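**Gravel base under a flagstone patio, how deep?**

**cuc_khong** | 2025-02-12

Putting in a flagstone patio behind the house in July, 700 square feet, clay soil. The guy from Bandel quoted six inches of compacted gravel. My neighbor says four is plenty. No cars on it, just chairs and a grill. Who's right?

**sibiya_stone**

Six on clay. Four is fine on sandy ground that drains. Compact it in 2 inch lifts and don't skip the fabric underneath.

**prastar90**

I disagree. Mine has been on four inches over clay for 3 winters and one stone has moved. Slope matters more. Get the water away from the house and you can save yourself a truckload.

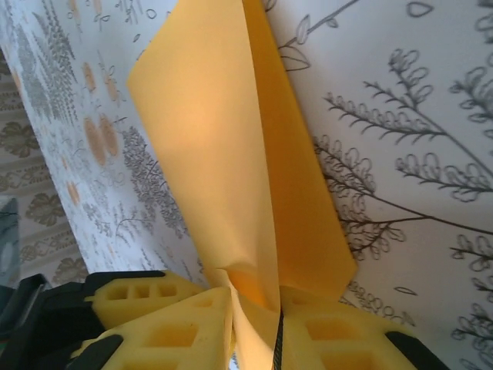

The other thing is the edging. If the edge stones aren't held by something, the outside row creeps no matter how deep you dig.

**sibiya_stone**

Three winters isn't long. I get called out to fix four inch bases at year five or six. Agree on the slope though, a quarter inch per foot.

**Lụa Nghiêm**

What are you using in the joints? We used stone dust and it washed out on the low side. Redid it with coarser chips and it's held so far. Ants still get in.

**cuc_khong**

Haven't decided on joints. Bimar has chips for around $90 a yard delivered, which seems high to me. Leaning toward six inches now. Does the fabric go up the sides too or only across the bottom?

**sibiya_stone**

Up the sides, then trim it below the top of the stone.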